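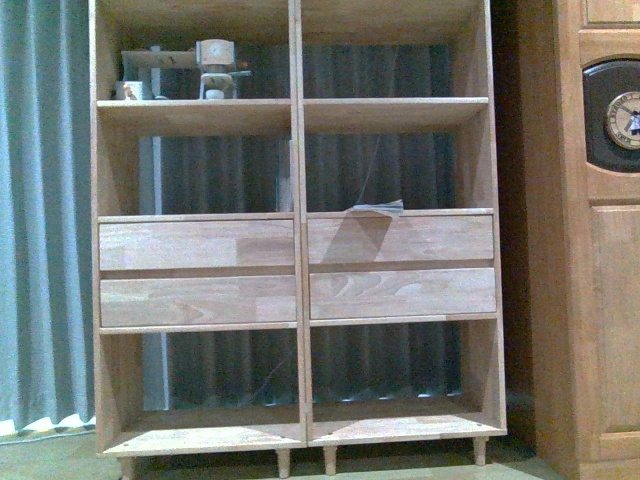
The march was supposed to start at 4 in the afternoon, but the police had closed the bridge, so they waited in the lot behind the Wunderlich bakery. Perla Gallegos held one end of the banner. A man from the Branico mosque held the other and kept asking if it was straight.

"It's fine," she said.

She had come with her parish, St. Anne's, sixteen of them on one bus. The priest had read the names of the dead from Dreremeck at Mass, and afterward he put a sign-up sheet by the door. Perla signed it and then sat in her car for a while with the engine off.

Her brother had called that morning from Brornon.

"You're going to walk with them?" he said.

"They asked people to walk."

"Did they ask you?"

"They asked people, Luis."

He said he would pray for her and hung up.

At 4:40 an officer waved them onto the street. It was January and her gloves were thin. The imam's daughter read a statement through a megaphone that cut out every few words. People leaned from the apartment windows. One woman clapped. A boy shouted something and an older man pulled him back inside. 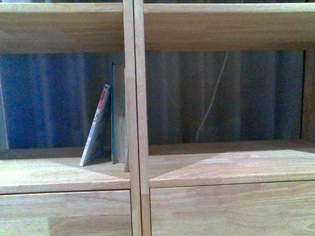 The shelves and the blue curtain.

They stopped in front of the courthouse and stood for 16 minutes. The man from Branico had tears on his face and no free hand to wipe them. Perla shifted the pole to her left hand, found a tissue in her coat, and walked it down the length of the banner. The cloth sagged between them.

"Now it's crooked," he said.

"Yes."

The radio that night put the crowd at 3,690. The city said 409. Perla heard both numbers while she was heating up soup. She turned the volume down and called Brornon. It rang a long time.

"Well?" her brother said.

"My feet hurt," she said. "How's your knee?"

He told her about the knee. She pulled out a chair and listened, and let the soup get cold.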